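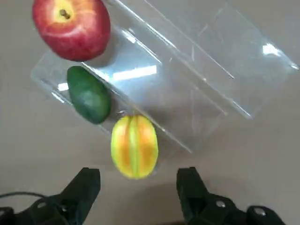
Leonilde Guerreiro thought we should have given up on clear plastic from the beginning, because she has never once finished a bag of avocados before the last one went brown. We heard that a lot when we told people what our term project was! It turned into our first question: does the way you put fruit away at home change how much of it you end up eating?

Our group (Jinfeng Ding, Benedita Seixas and me, Suleiman Garba) wanted to look at the bit between the shop and the fruit bowl. Everybody talks about farms and supermarkets, and much less gets written about the five minutes when the shopping lands on the table and somebody has to decide where it all goes.

What we did

We picked apples, avocados and star fruit. Apples were the easy choice, since every household we asked in Zellville had some. Avocados went in because people complained about them the most. Star fruit was Benedita's idea and I'm so glad she pushed for it – it has those ridges that stick out and mark easily, so it shows rough handling sooner than anything else on our list.

We signed up 13 households in August. Each one unpacked and stored their fruit the usual way for two weeks, then switched to our way for another two. Our way was simple:

Take everything out of its packaging on the day you buy it.
Put it in an open basket with slots in the sides and bottom, one layer deep.
Keep the avocados where you can see them.
Lay the star fruit down last, on its side, with nothing on top.

Every household kept a sheet on the fridge and wrote down what got eaten, what got cooked and what went in the green bin. Jinfeng made the sheet and it went through four versions, the first of which had a column for "mood of fruit" that our teacher, Mr. Kouris, asked us to remove.

Choosing a basket

We spent far too long on this and enjoyed every minute. We wanted air to get underneath, so bowls were out. Wire looked great but left lines on the star fruit overnight. Plastic with slots was the best of what we tried – light, easy to rinse, and long enough that the fruit didn't have to be piled up. You can put one in the middle of the table and sort straight into it, which made unpacking quicker too.

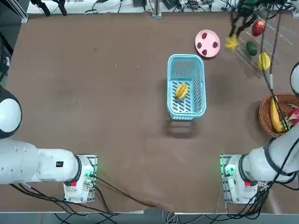 The sorting itself was where people differed most. Some households did it by kind, all the apples together and so on. Others did it by ripeness, with the softest fruit at the near end so it would get grabbed first. We hadn't told them to do either, and the ripeness people were so pleased with themselves that we added it to our notes as a tip.

What we found

Most families threw out less fruit in the second two weeks, and avocados improved the most. Apples hardly changed, they seem to put up with anything. Star fruit was mixed: fewer brown ridges, but two families admitted they still weren't sure how to eat it and left it as decoration.

We can't say it was all down to the basket. Writing things on a fridge sheet probably makes you look at your fruit more, and nobody stored fruit both ways at the same time, so the weather could have played a part as well. If we ran it again we'd have half the households start with the basket and swap over in the middle.

Benedita is already asking about mangoes, and Jinfeng wants to try the same thing with tomatoes on the counter. Spare copies of the fridge sheet are in the tray by the classroom door if your family would like to have a go.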